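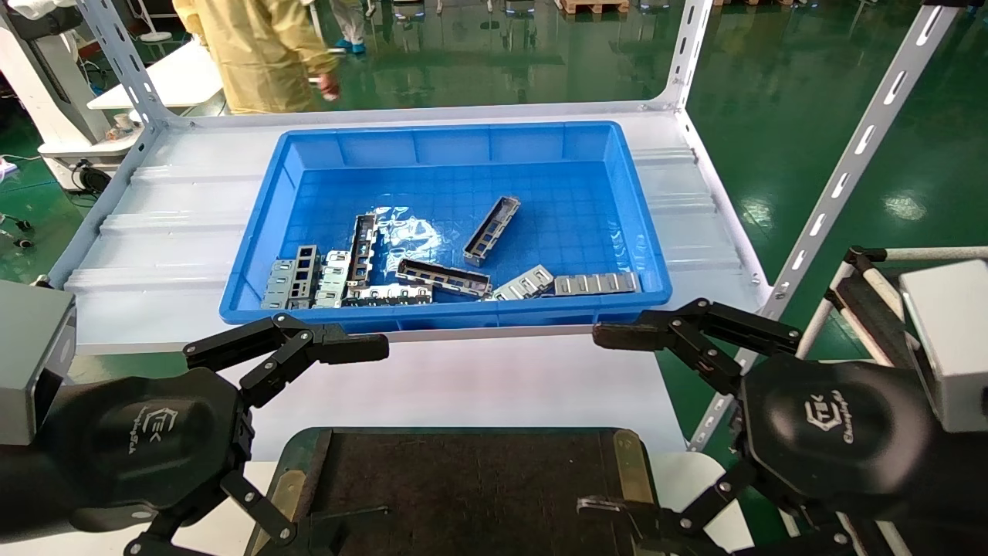 May 26, 2021
By a staff writer at Lacson

The connector housings should have left for Clirnon in April. She had signed the sheet herself – 1,160 pieces, all packed. Then a blue bin came back from the shelf with a few still in it.

She tipped one toward the lamp and looked into the dark openings. It was clean. So was the next.

"Are they ours?" the new man asked.

"They were."

He wanted to call Julumeck. She told him to wait and went through the sheet again, line by line, until she found a 2 that had been written over. It was her own handwriting.

She drank her cold coffee, crossed out the total and picked up the phone.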